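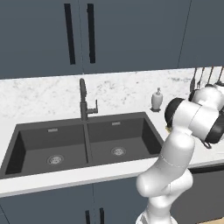 4.2 Simulated kitchen and controller comparison

Figure 3. The simulated kitchen, with the arm's wrist over the counter beside the double sink.

We compared two controllers, Pliltus and Rizzi, on the same simulated arm. Both take a target pose for the end effector and return joint commands. Pliltus plans a full path before the arm moves. Rizzi computes a new command at every control step and has no stored path. The gripper model, joint limits and top speed were the same for both.

The kitchen in Figure 3 was chosen for its obstacles. The gooseneck faucet stands on the back rim of the sink, and a soap dispenser stands on the counter to its right. Long utensils hang under the upper cabinets on the right. A controller that lifts the wrist to clear the faucet can bring the forearm close to the cabinets, so we logged contacts for every link - the gripper alone would have missed many of them.

Targets were drawn from 14 regions of the counter and the two basins. Each controller received the same 1,000 targets in the same order. A run ended when the gripper reached its target, when any link touched a fixed object, or when the time limit passed. The arm went back to its start pose between runs.

Pliltus reached 586 of the targets. Most of its failures were timeouts in the left basin, where the planner kept searching for a path around the faucet. Rizzi reached fewer targets and had more contacts, mainly between the wrist and the faucet. It was faster on targets on the open counter, and the gap was largest close to the start pose.

We then reran 100 of the failed Pliltus targets with a longer planning limit. Many of the basin targets were solved this way. The rest needed an elbow position that the planner did not sample, and more time made no difference to them. Rizzi has no planning stage and was left out of this rerun. Section 4.3 repeats the comparison with a shorter gripper - all other settings are unchanged.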